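Folding trials and the laundry rota: what changes for us?
Karnthorpe Workers' Board > Workplace > Automation

tumbledry_tess
Started at 7.40 pm

I do linen and personal clothing at the Brunton site. We have 40 residents and five of us across the week. Management told us in September that Plemell will be supplying a folding robot next year, and until then each of us does some of our folding with the hand grippers so the thing has something to learn from. So you pick up a gripper in each hand and fold the way you would normally, only with two fingers a side.

My question is for people at sites that have already been through this. Did your hours change? Did the job change? I have been told "no redundancies", but I have been told that before about other things.

bay_four
We had it at Edholm. Hours stayed the same for the first year. What changed was the sorting. The machine did towels and pillowcases, and anything with a hood or a zip came back to us. So the easy half of the day went and we were left with the awkward half. Nobody had thought about that when they set the targets.

steamandpress
Disagree a bit with bay_four. I was at Edholm as well, on lates, and I was glad to see the back of the towels. My wrists are better for it. The targets were wrong, I'll give you that, but they were changed after we complained.

bay_four
They were changed after 15 of us signed a letter. That is a different thing from being changed.

mangle_mark2
What sort of clothes are they giving you with the grippers? If it is only flat stuff then I would expect the same as Edholm.

tumbledry_tess
All sorts, and on the beds as well as the table. Jackets are the worst. This one is beige and orange with a hood.

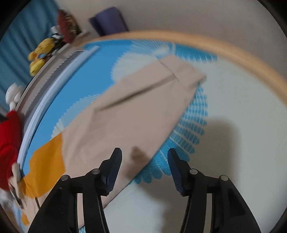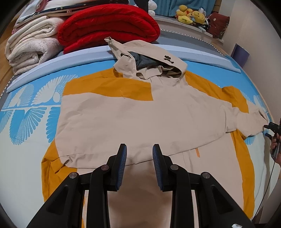
With my hands I can do a jacket like that without looking. Sleeves in, hood down, over and done. With grippers you can't feel whether you have got one layer or two, so you pick up the front and the back comes with it. I am slower by a long way and we have been told not to worry about speed. That is fine while it lasts.

mangle_mark2
Get the "don't worry about speed" in writing.

rota_queen
Seconded. Also ask what grade the gripper work is paid at. At our place it was put down as code 1501, general duties, the same as sweeping up. You are teaching a machine your job and that ought to count as training, which is a grade higher here.

steamandpress
I would not go in too hard on that. If you price it up they will get agency people in to do it, and then the robot learns to fold from somebody who has never worked in a laundry. You will be the ones refolding after it.

rota_queen
So do it cheap or somebody worse will do it cheap? I don't accept that.

steamandpress
I didn't say cheap. I said pick the order. Sort out the targets and who does the hoods and zips first, then the grade.

tumbledry_tess
Thanks all. I had not looked at the grade and will find out what code we are down as. The sorting point worries me more. Two of our lot have bad shoulders and they get through the day by swapping on to flannels and pillowcases for an hour. If those go to the robot there is nothing light left to swap to.

bay_four
Put exactly that to them, and before it is installed. We left it until after and it took around 5 months to get a rest task agreed.

mangle_mark2
What was the rest task?

bay_four
Pairing socks. The machine couldn't do socks.

tumbledry_tess
We have a meeting with Plemell and the site manager next month. I'll post what they say about the rota.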